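Visiting Day at Skelluno

So I finally made it to the Skelluno open day, after missing it in October because of a head cold and a flat tire in the same week. Gijs Coppens had saved me a spot on the morning tour, and I drove 43 miles with a bad coffee between my knees to get there by nine.

The place is easy to miss. You go past the Genton tile warehouse, turn where the road looks like it's going to end, and there's a plain door with a bell. Hanneke Coppens let me in, handed me a sticker with my name spelled almost right, and pointed me at the cookies (ginger, very good, I had more than my share).

Our group was small and friendly. I got to talking with Karim Sabbagh, who fits out offices for Leemans and was mostly there for the furniture. I'd laughed at that, and then I spent half the visit looking at furniture too! I'm a sucker for light wood. There's a tabletop in there I would happily have in my own kitchen, and a tan wooden cabinet that goes with it nicely enough. Add a black office chair and it feels like a room where people get things done all day, which I liked a lot more than a showroom.

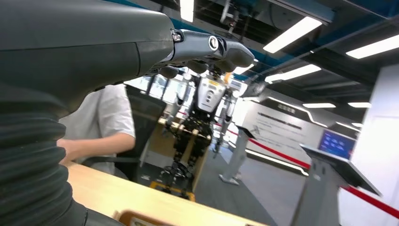 Anisa Mangundap gave the talk, and she was great - quick, funny, and not at all bothered by people wandering off in the middle. She told us they moved in with 8 desks and have been rearranging them ever since. Karim asked what the floor could carry and got a much longer answer than he wanted. I asked where they buy their display stands, because the freestanding panel with the curved red stripe would be perfect for our craft fair (ours is a bedsheet on a clothes rack). She promised to email me the name of the supplier. Still waiting, Anisa!

Afterward we all stood around by the door and talked about parking, as you do. Gijs says the lot next door is fine on weekends but they'll tow you on a weekday, so keep that in mind if you go. Lunch was at Mimine, just down the road. Get the lentil soup and skip the sandwich.

The next open day isn't on the calendar yet. Hanneke keeps the sign-up list, and she said to ring the bell twice if you're late.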